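4.2 Tidying the ground floor

The second group of tasks takes place in a simulated house which we call Flinley. We selected tidying because it looks simple to people and is still difficult for the machines we tested. A person who picks up an object from the floor does not plan the walk, the bend and the grasp as separate problems. Our baseline controller, Cutari, does plan them separately, and most of its trouble comes at the points where one plan must hand over to the next.

Each episode begins with an instruction in ordinary language, for example "put the bowl on the dining table". The robot receives only the views from its own cameras and the positions of its joints. It has no map of the house. We gave every episode a limit of 3000 control steps, and an episode that reached this limit was counted as a failure even when the object was already in the gripper. This rule is strict, but we think that a household machine which needs unlimited time is of small use to the household.

We ran 200 episodes with Cutari and the same 200 with Jastus, the learned policy described in Section 3. The starting positions and the instructions were the same for both. Cutari completed 38 episodes and Jastus completed 80. The difference is large, but we do not want to read too much into it. The learned policy had seen other houses with similar furniture during training, while the planner was adjusted by hand on one house only.

When we looked at the failed episodes, we found that they did not spread equally over the task. Walking through the house was seldom the problem. Both systems could pass from the hallway to the kitchen area, although Cutari sometimes stopped for a long time beside the sofa and made very small corrections. The low bench was more difficult. Its long side is seen at a sharp angle from many places, and the estimated distance to it changed from one step to the next.

Small objects on an open floor caused the most failures. When such an object comes close to the robot, it moves to the bottom of the view, where the gripper itself can hide it. Jastus often made a good approach and then closed the fingers too early. Cutari waited longer, but it used the last position it had computed, and this position was frequently wrong by more than the width of the object. Bowls were easier for both systems. They are large enough to be held between the two grippers, and a small error on one side can be corrected from the other side.

A further difficulty is choice. If another object stands near the one that is named in the instruction, the robot must leave it alone. Keskinen and Hwang scored the episodes independently, and their few disagreements were almost all about this point: should a task be accepted when the correct object was delivered but a second one was pushed over on the way? We decided that it should not. A person at home would have to pick up the second object, and then the chore is not finished.

Figure 5 gives four views from the house. The distances between the rooms are short, and in an ordinary home a person would not think of them as distances at all.
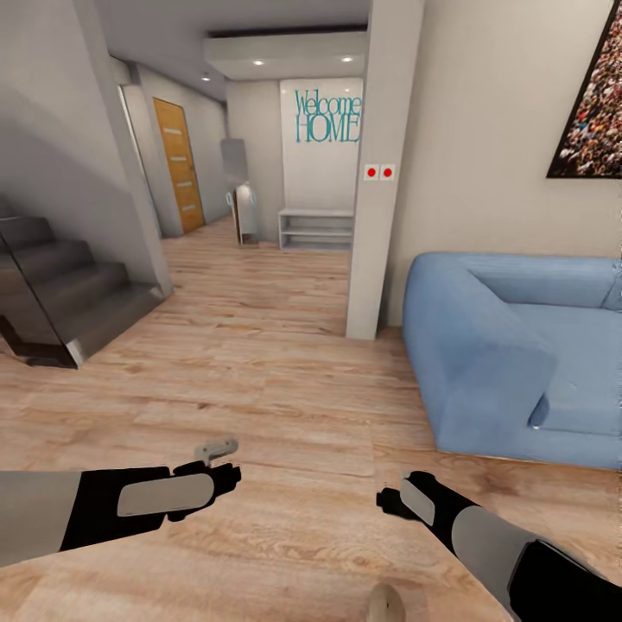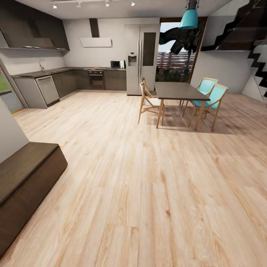
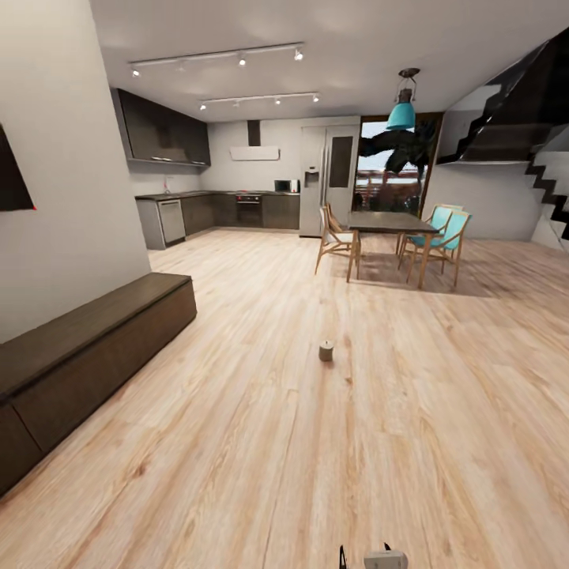
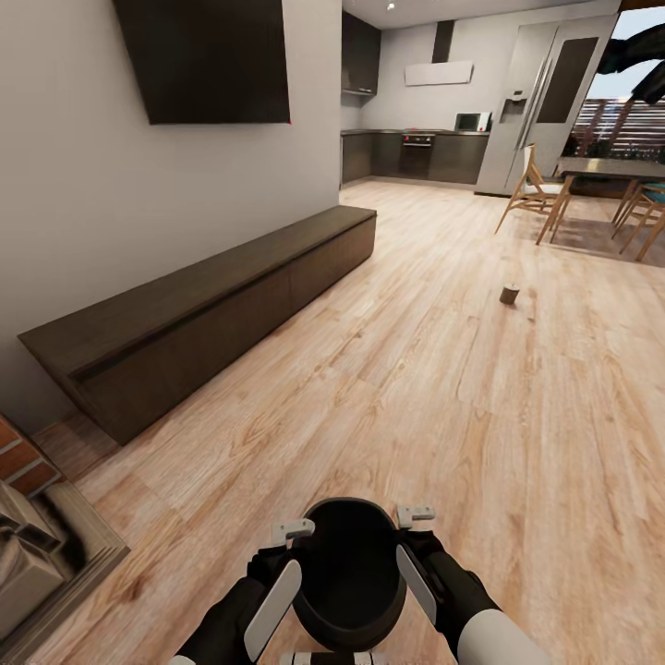
Figure 5. Simulated views from the Flinley house. From first to last: the hallway with both grippers over the floor; the kitchen and dining area; a small cylindrical object standing on the floor ahead of the gripper; a black bowl held between the two grippers, with a small object on the floor farther away.

We repeated a part of the test with the Rahman controller, which uses the same planner as Cutari but looks again at the object immediately before the grasp. It reduced the position error for small objects and made every episode slower, so that more of them ended at the step limit. The results with a longer limit are reported in Section 4.3.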